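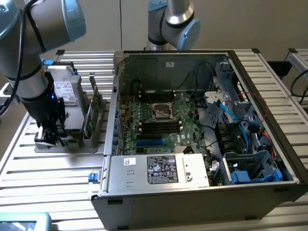

측면 덮개를 분리한 컴퓨터 본체의 내부

드루무스 지역정보화재단, 중고 컴퓨터 보급 사업 신청 접수

드루무스 지역정보화재단은 관내 정보 소외 가구와 소규모 복지시설을 대상으로 중고 컴퓨터 보급 사업을 시행한다고 04/01/2018 밝혔다.

올해 보급 물량은 모두 164대로, 이 가운데 122대는 개인 가구에, 나머지는 지역아동센터와 경로시설에 배정된다. 보급 기기는 공공기관과 기업이 사용 연한을 넘겨 기증한 제품이며, 저장장치의 자료를 완전히 삭제한 뒤 부품 점검과 운영체제 설치를 거쳐 전달된다. 정비 업무는 롤홀름이 맡고, 배송과 현장 설치는 플루츠카가 담당한다.

신청 자격은 기초생활수급자, 차상위계층, 등록장애인 및 한부모가족이며 가구당 한 대로 제한된다. 최근 4년 이내에 같은 사업으로 기기를 받은 가구는 신청할 수 없다. 시설은 한 곳당 2대까지 신청할 수 있다.

신청서는 주소지 주민센터에서 교부하며, 자격을 확인할 수 있는 증빙서류를 함께 제출하여야 한다. 선정 결과는 개별 통지하고, 기기는 7월부터 순차적으로 보급한다. 무상 수리 기간은 설치일로부터 1년이며, 모니터와 키보드도 수리 대상에 포함된다.

재단은 사용하지 않는 컴퓨터의 기증도 상시 접수한다. 기증을 희망하는 기관과 기업은 재단 정보나눔팀에 기종과 수량을 기재한 기증 의향서를 제출하면 된다.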